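Why are the letters on a keyboard in such a silly order?

If you wanted to put the alphabet somewhere easy to find, you would probably start with A and finish with Z. You learned a song about it and everything. Then you sit down to type your name and find that the top row goes Q, W, E, R, T, Y, as if somebody had dropped the lot and swept it up in the dark.

Blame the typewriter. A typewriter was a heavy machine that printed letters the moment you pressed them, which sounds marvellous until you make a mistake on the last line. Each key was joined to a thin metal arm with a letter on the end. Press the key, up flew the arm, and smack went the letter against an inky ribbon and on to the paper.

Press 2 keys too quickly and the arms met on the way and got stuck. You then had to poke them apart with your fingers, and your fingers turned the same colour as the ribbon.
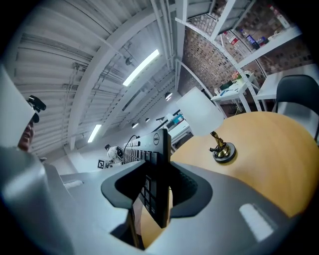
A reader from Rorkmont wrote in to ask whether the letters were muddled on purpose, to make typists go slowly, because that is what her grandad says.

Lots of grandads say it. It may even be partly right, but people who study old typewriters still argue about it. One idea is that letters often used together were moved apart so their arms would not bump. The trouble is that E and R sit side by side, and English is full of words like "her" and "very". Another idea is that telegraph workers, who turned dots and dashes into words all day, asked for changes that suited them. You may pick a side. Grown-ups have, and some of them are quite cross.

Look at the middle row of letters, though, and you will spot some leftovers. D, F, G, H, J, K, L – it is nearly the alphabet, with the vowels pinched out of it. That looks very much like an older, tidier plan that was only half rubbed out.

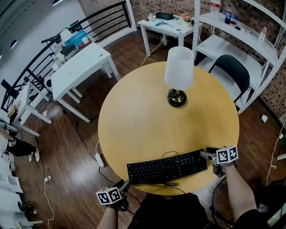
Other countries shuffle things about to suit themselves. In France the top row starts A, Z, E, R, T, Y. In Germany the Y and the Z have swapped places, so a British visitor typing "yes, lazy zebra" gets "zes, layz yebra", and has only himself to blame.

People have invented better layouts, or at least layouts they were sure were better. Hardly anyone switched. By then millions of fingers had learned the old one, and fingers are stubborn. 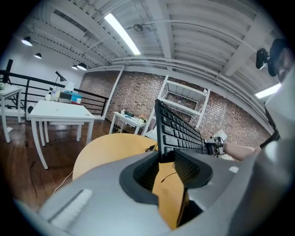
Now feel for the F and J keys. On most keyboards each has a tiny bump. Rest your first fingers there and you can find everything else without looking, once you have practised for longer than you would like.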